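Jul 4, 2019
Diary of the Nenlow Server, Administration Entry

The practice server was opened to all registered members this morning. Konrad Kurek loaded the new aim map, Grabowska, and confirmed that the bots appear at the correct spawn points.

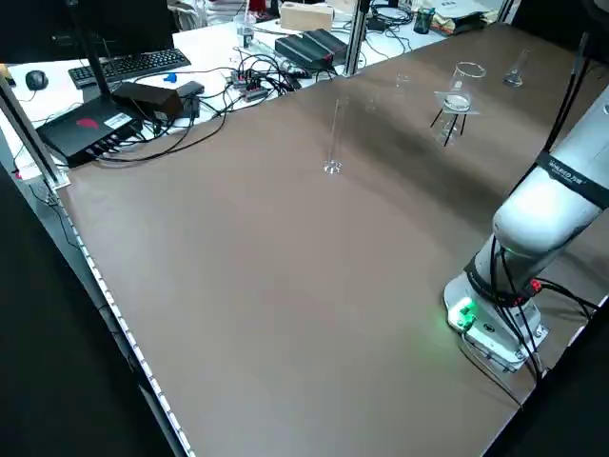
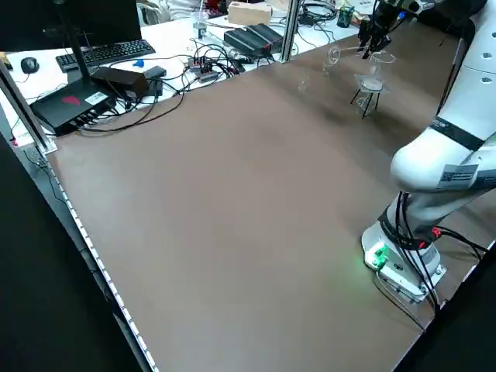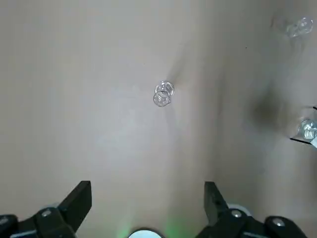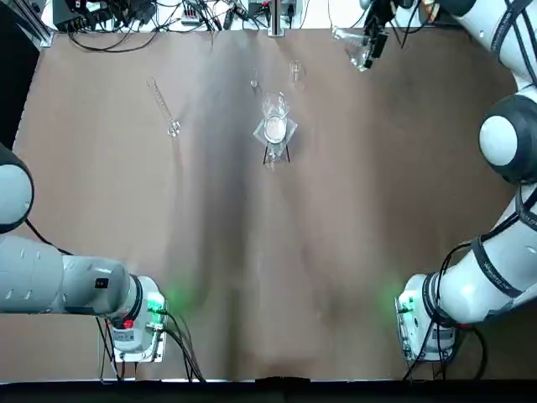
Match Settings
Warm-up has been set to 4 minutes. Members who wish to change their crosshair must do so before the first round — the console is locked after that. Sombat Chaimongkol asked that bullet marks stay on the walls for spray practice, and this was approved.

Map Votes
A total of 513 votes were received. Kastero led with 237 and remains in the rotation. Covar will be removed until the ladder at the lower site is repaired; players have been getting stuck on it since March.

Reports
Danuta Borkowska reviewed two complaints about voice chat and issued one warning. Sevim Özkan will test the backup server tomorrow evening — members should expect a short outage.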